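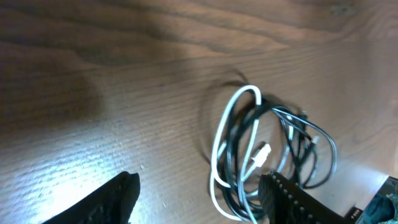
Right, quilting thread. I've been putting off basting the big Kinnear quilt since July and last night I finally ran out of excuses. Wadding choice was the whole problem. I wanted something flat enough to go under my old machine but still cosy, and I'd changed my mind so many times that my thoughts looked like those cables on the table, all loops with a white plug stuck in the middle.

2/ So I made test sandwiches! 12 inches square, same backing, same thread, one in cotton and one in wool. Quilted both in a wavy line, nothing fancy, then washed them at 40 with the towels.

3/ The cotton one crinkled up beautifully (that old-fashioned puckered look, love it). The wool kept more puff and the quilting lines stood out much better. Annoyingly I like both.

4/ Lourenço Abreu from my Sirura sewing group swears by wool for anything bed-sized, says it's lighter on your shoulders when you're wrestling the thing through the machine. He's made far more bed quilts than I have so I'm inclined to listen.

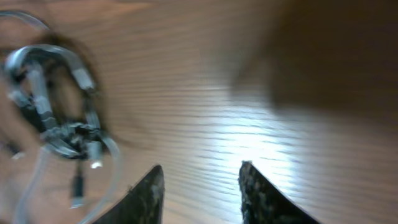 Table grain, lovely and fine. Might pinch those lines for the border quilting.

5/ Basting: I'm a pin person. Tried the spray once and got it on the skirting board. Curved pins, a hand's width apart, starting in the middle and smoothing outwards. My knees complain but the backing stays flat.

6/ Someone asked about tension. I drop mine a touch for wool and lengthen the stitch, then try it on a scrap of the same sandwich before going anywhere near the quilt. Walking foot on, always.

7/ Anyway, wool it is. Ordered enough for the Kinnear one plus a cot quilt for Afonso Vieira's new baby, and I've got 5 fat quarters of the Fudberg stripe put by for the binding. Bias or straight grain for a stripe? I keep going back and forth, so tell me what you'd do.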